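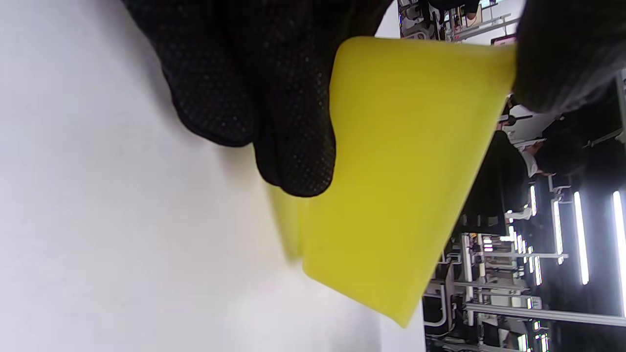

Section 3. Setting Up the Walau Dry Storage System

3.1 Before You Begin

Read this section in full before moving any food into storage. The Walau system uses labeled containers and the Plutix record sheet supplied with this guide. Set aside enough time to finish one shelf without a break.

Choose a cupboard or pantry that stays cool and dark. Do not use a cabinet above a stove or beside a dishwasher.

Note: Shelves must be level and fixed to the wall. The upper limit for one standard shelf is 40 pounds, spread evenly.

3.2 Preparing Containers

1. Wash each container and lid in warm water with mild dish soap.
2. Rinse well and place upside down on a clean rack.
3. Leave to dry overnight. Containers must be fully dry before filling.
4. Check each rim for chips or cracks. Discard any glass container that is damaged.

Caution: Do not pour hot water into a cold glass jar. The glass may break.
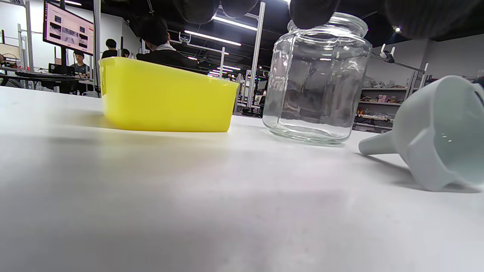 Figure 3-1. Yellow bin and clear glass jar on a white tabletop.

3.3 Filling and Labeling

1. Sort dry goods by type: grains, beans, sugar and salt, flour, and baking supplies.
2. Fill one container at a time. Leave a small space below the lid.
3. Wipe the rim with a dry cloth and close the lid firmly.
4. Write the contents and the filling date on the label. Place the label on the side of the container, where it can be read from the front of the shelf.
5. Enter the same details on the Plutix record sheet.

Do not add new stock on top of old stock. Use up the remaining contents, wash the container, and begin again at step 1 of Section 3.2.

Flour and whole grains that show signs of insects must be sealed in a bag and removed from the home the same day. Empty and clean the entire shelf before returning other items to it.

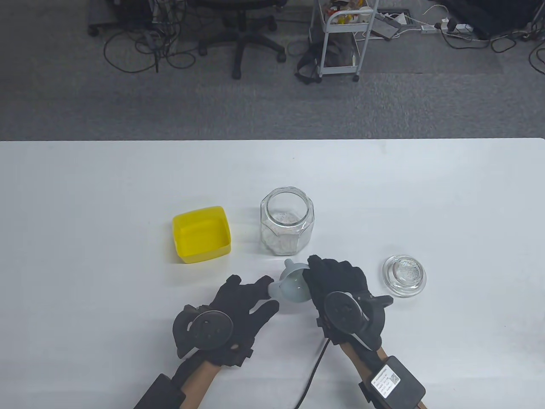

May salt and sugar be kept on the same shelf?
Salt and sugar may share a shelf, provided that each has its own closed container and a label on the side.

3.4 Arranging the Shelves

1. Place heavy containers on the lowest shelf.
2. Place items used daily between waist and eye level.
3. Keep the oldest stock at the front.
4. Leave a gap behind the containers so that air can move.

Caution: Keep cleaning products, pet medicines, and pest control items in a separate locked cabinet.

3.5 Routine Checks

Inspect all shelves every 10 weeks. Open each container, look for clumping or odor, and initial the record sheet. Replace worn lid seals with the Sepp size 3 ring. Completed sheets should be kept with this guide.

Section revised December 24, 2020. For storage of oils and canned goods, see Section 4.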